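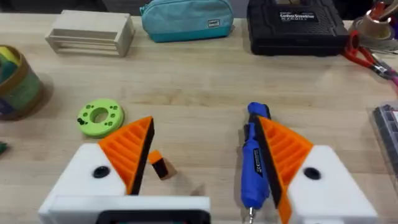
Words and pictures: the purchasing lead, Kedmont workshop
June 2026

We were asked in May whether the workshop should buy a second pair of arms. Drurnex had sent a quote, Bemska had sent a nicer-looking quote, and both came with a page on "time to value" that I've read twice and still can't use. So this is a gallery of the bench, with the budget notes I'd have liked to see in either of those offers.

Fingers first. The orange ribbed tips and their black pads are the part I'd expect to pay for again and again, and neither quote gives a price for them after the first set. Drurnex says "consumables as required." Required by whom, and at what rate? I've put 169 dollars in the plan for spare tips and pads and I don't trust the number.

Two arms, one table. A pair is sold as twice the work. Maybe. What I can budget for is twice the mounts and a lot more cable, plus bench space that the hand tools also want. Bemska's drawing shows a bare table with nothing else on it. Ours has toy vegetables in a tub and a blue power tool lying out, and it will look like that next year too.
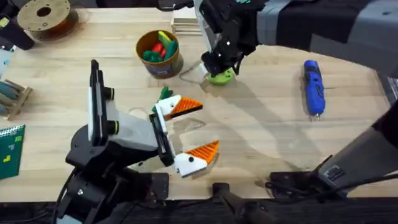 One reader of the draft wrote back that I was being unfair to Bemska, whose support contract covers 81 hours a year, and that the cheaper offer from Drurnex would cost more by the second winter. Could be. I asked both firms what happens to unused hours and have one answer so far, which was a brochure.

Close quarters. With two grippers working this near each other, I want to know who pays if they meet. The Drurnex warranty leaves out "contact events." I've set aside nearly 2000 dollars for repairs, and Belkadi, who did our last bench, thought that was low.
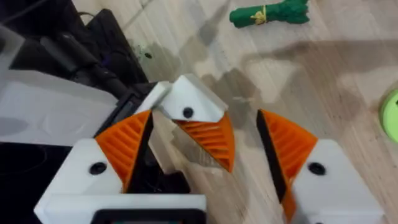

Would a lease be cheaper than buying?

Over one year it would, going by the quotes we have. After that the monthly fee passes the purchase price quickly, and the lease still leaves us buying the tips.

Still open: delivery charges, the training fee (100 dollars a head in one quote, missing from the other), and whether the second pair gets ordered at all. My vote is to wait for the spare parts list.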